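Part 3: Sorting and putting away your jewellery

If you've come straight from Part 2 you'll have a tidy drawer and, quite possibly, a handful of bits you don't know what to do with. Bangles, odd earrings, the beaded things that catch on everything. I used to keep mine in a soup bowl on the windowsill, so I'm in no position to tell anybody off!

This part of the guide covers getting it all out, sorting it, and setting up a small padded tin as your everyday tin. The wall rack and the travel roll come later, in Parts 4 and 5. If you bought the Clandico starter set you'll already have a tin, some cotton wadding and a little bag of paper tags. If you didn't, any small tin with a smooth rim will do nicely, and you can cut up an old quilted jacket for the lining (I have done exactly this and it's lovely).

What you'll need

A small tin, lined or ready to be lined
Soft white wadding or padding
A dry, soft cloth – the sort you'd use for glasses
Sewing thread and a fine needle, for untangling
Paper tags and a pencil
A blanket, the thicker the better

3.1 Setting up your sorting spot

1. Pick somewhere you can leave things for an hour. I use the bed, because it's big and soft and I can sit on the end of it with a cup of tea.

2. Spread the blanket out and smooth down the bit you're going to work on. Don't fuss over the rest. A few folds further back are handy, in fact, as they stop round beads travelling.

3. If your blanket has blocks of different colours, use them! Put silver things on a dark patch and gold things wherever you can see them best. Ngân Thân, who tested the first draft of this guide for me, has a plain cream blanket and used coloured pillowcases on top, and that worked just as well.

4. Shut the door if you've got a cat.

Caution: very fluffy blankets will swallow a stud earring in seconds. Keep studs and earring backs in a saucer from the start and never put them straight on the pile.

3.2 Getting everything out

5. Lift the pieces out of wherever they've been living, one at a time if you can bear it. Tipping the whole lot out is quicker but you'll pay for it in knots.

6. Lay the biggest piece down first and flat. With me it's nearly always a bracelet, and the smaller things then go near it or even inside the ring of it, where they're easy to find again.

7. Keep dangly earrings a little way off from anything beaded or braided. The hooks get into cord like you wouldn't believe, and pulling them back out leaves a fluffy loop that never quite lies down again.

8. Have your tin open and within reach, just behind the things you're sorting, so you aren't leaning across the pile every time.
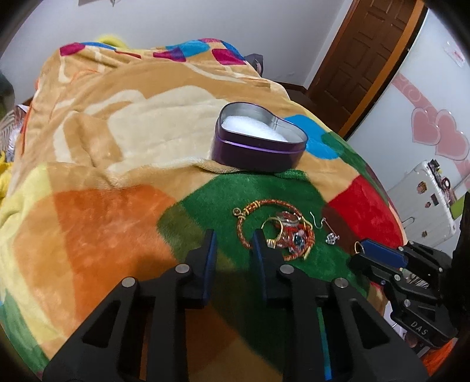 Once you're settled, don't rush to fill the tin. I know it's tempting. Give yourself ten minutes of just moving things about and deciding what you really wear, as it's so much easier now than when everything's packed in and you've lost the will.

9. Make a "wear it" group and a "keep it" group. The wear-it pieces are for the everyday tin. The keep-it pieces are the ones you love but only get out for weddings, and they'll go in the drawer.

10. Pair up the earrings. Any singles get a tag with a pencil note of what the missing one looks like. Mine mostly turn up by August, when I move the furniture to get at the windows.

Note: Sun-ja Seo asked me whether you should have a third group for things to give away. Do, if you like, but I'd leave it until the end. I've changed my mind about too many pieces halfway through, and then had to go and ask for them back.

3.3 Untangling

11. If two strings of beads have got together, lay them flat and loosen the middle of the knot with the blunt end of the needle. Work outwards. Don't tug on the ends.

12. For cord bracelets, roll the tangled part gently between finger and thumb until it opens up a bit, then ease out whatever is caught in it.

13. If there's a frayed end, leave it alone for now. Mending is in Part 6, and you'll want decent light for it.

Caution: don't use oil on beads or cord. People recommend it for chains, but it marks cord badly and it will get into your padding too.

3.4 Lining the tin

Skip this section if your tin is already padded all the way through and the padding's still springy.

14. Wipe the inside with the dry cloth and run a finger (carefully!) along the rim and down any seam. If you feel a sharp edge, either choose another tin or cover that bit with a strip of felt.

15. Cut a piece of wadding a bit bigger than the base and press it in. With a round tin you're done at this point. A heart shape is fiddlier, and you'll need to snip the wadding where the notch comes so that it sits down on both sides. Javiera Cáceres makes a paper pattern first, which is the sensible way. I just snip and hope.

16. Push the edges down with the handle of a teaspoon. The padding should hold itself in place with no glue at all.

Note: please don't glue it. I did with my first one, and the smell hung about for weeks. You'll also want to take the lining out now and then to shake it.

3.5 Filling the tin

17. Bracelets first, laid flat. If one's too wide for your tin, don't bend it to fit. Put it in the drawer and leave it there.

18. Rings next, pressed into the padding so that they stand up on edge. You'll be able to see the settings, and they won't scratch against each other.

19. Beads go in coiled loosely, on their own side of the tin. If you've got masses of them I'd honestly give them a second tin.

20. Earrings last, hooked together in their pairs.

21. Check the blanket before you move it. Pat it all over with a flat hand, look in the folds, and only then pick it up and shake it (outdoors, or over the bath with the plug in).

If something goes wrong

The tin won't close. You've put too much in, or your wadding is too thick. Peel off a layer of wadding and try again. Plenty of people leave the lid off altogether and keep the tin in a drawer, and I can't see any harm in it.

Everything slides about. Usually the padding has gone flat. Pull it out, tease it apart with your fingers and put it back in.

Silver has gone dull. Have a look at the cleaning pages in Part 6 before you do anything. Keep the tin out of the bathroom in the meantime.

You're an earring short. Check the saucer, then the cuffs of your jumper. Telma Medina found hers in her slipper.

Next: Part 4, Putting up the wall rack. You'll want a pencil, a spirit level and somebody to hold the other end.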